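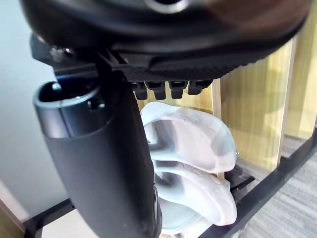 Wrist camera view: gripper above the stacked curved white pieces, with the black handle at left.

Sasorora Student Manipulation Set
README and data card

Version of this card: 23 Jul 2019
Maintained by: the Lirnau Robotics Club, student data group

1. Summary

The Sasorora set is a collection of short recordings made by student members of the Lirnau Robotics Club during the club's spring project. Each recording covers one attempt at a single handling task, carried out by a robot arm under the control of a student operator. The set was prepared so that members could train and compare simple grasping programs on the same material, and so that the club could enter the Zaidi student challenge with data of its own.

The release contains 1205 recordings. Of these, 1117 have been checked and labeled. The remainder are supplied without labels and are kept in a separate folder.

2. Intended use

The set may be used for class assignments, club projects, and student competition entries. It is suited to the following work:

- learning to estimate when the fingers are close enough to an object to begin a grasp
- telling apart objects that are stacked or partly hidden by one another
- testing whether a program trained on one room still works in another
- practice in labeling and in reviewing the labels of others

The set is not intended for commercial products, for safety testing, or for any task in which a person is within reach of the arm. It does not contain enough variety to support claims about household or factory use in general.

3. Contents of the release

recordings/checked
One folder per attempt. Each holds the wrist camera video, the arm position log, and the label file.

recordings/unchecked
Same layout, without label files.

splits
Three text files listing the folder names used for training, for tuning, and for the final test. The final test list has 209 entries. Groups that report results should not train on any of them.

tools
The Clarnix viewer, which plays a video next to its position log, and a script that checks a folder for missing files.

forms
Blank copies of the operator sheet and the reviewer sheet.

4. Recording procedure

Students worked in pairs, with one acting as operator and the other keeping the operator sheet. The roles were exchanged after each block of attempts. Before a block, the pair placed the objects by hand, brought the arm to its start position, and entered the task code on the sheet. An attempt began when the operator pressed the record key and ended when the operator pressed it again, whatever the result.

Attempts were not repeated in order to obtain a better result. A dropped object, a missed grasp, or a stop by the operator is recorded as such and stays in the set. Attempts were removed only when the video or the position log could not be opened.

Operators were asked to approach slowly and to pause before closing the fingers. Compliance with the pause was uneven in the first weeks. The label file gives the length of the pause, and a value of zero means that none was found by the reviewer.

5. Objects

Objects were chosen by the students from items available to the club. They include rigid pieces with curved rims, cylindrical handles, blocks, and small containers. Translucent white pieces were included in several tasks on purpose, as pale surfaces with faint shading had caused difficulty for the programs written in the previous year. They appear singly and in stacks.

The object list in the forms folder uses plain names. Where students disagreed about what to call an item, the more general name was kept. Older sheets may use a different name for the same item, and the file names.txt gives the matches.

6. Labels

Each label file contains the following fields:

task: the task code from the operator sheet
object: the name of the object to be grasped
layout: single, side by side, or stacked
near: the time at which the fingers first come close to the object
pause: the length of the pause before closing, in seconds
result: held, dropped, missed, or stopped
remarks: free text, may be blank

All labels were entered by one student and reviewed by another who had not taken part in the recording. Where the two did not agree on the result, the pair watched the video together in the viewer. Cases that remained open are marked "unsure" in the remarks field. Users are advised to leave these out when scoring.

7. Known limits

The wrist camera is mounted close to the fingers. In many recordings the gripper housing fills the upper part of the view, and nearby parts of it may be blurred. The area under the fingers can fall into deep shadow, which makes the exact moment of contact hard to judge. The near field should be read with this in mind.

A tall object beside the target can hide much of it from the camera. Lower pieces in a stack may be visible only as an edge. The labels name the target object and do not mark the outline of hidden pieces.

Backgrounds are limited to the rooms open to the club. Wood surfaces, carpet, and plain walls are common. A program may learn these backgrounds in place of the objects, and groups are asked to report results by room as well as overall.

The position log and the video were started by separate programs. A short offset between them is present in some folders recorded in January. The viewer can correct it by hand, but the released files have not been changed.

8. Privacy and permission

Students who took part gave written permission for the release of the recordings. Sound was not recorded. Names were removed from the operator sheets before scanning, and each operator is identified by a letter code. Any user who finds a name or a recognizable face is requested to report the folder to the data group so that it can be withdrawn.

9. Storage and access

The full release is held on the club's shared drive. A smaller package, limited to 4000 MB, is provided for members working on personal laptops. It contains the complete test list and a portion of the training recordings at reduced video quality. Results from the smaller package should be reported separately.

10. Changes and corrections

Corrections to labels are accepted on the reviewer sheet. The request must give the folder name, the field, the present value, and the proposed value. Accepted corrections are listed in changes.txt and take effect in the next release. The test list will remain fixed until the close of the Zaidi challenge.

11. Citation

Reports and posters that use the set should name it as follows:

Lirnau Robotics Club, Sasorora Student Manipulation Set, 2019 release.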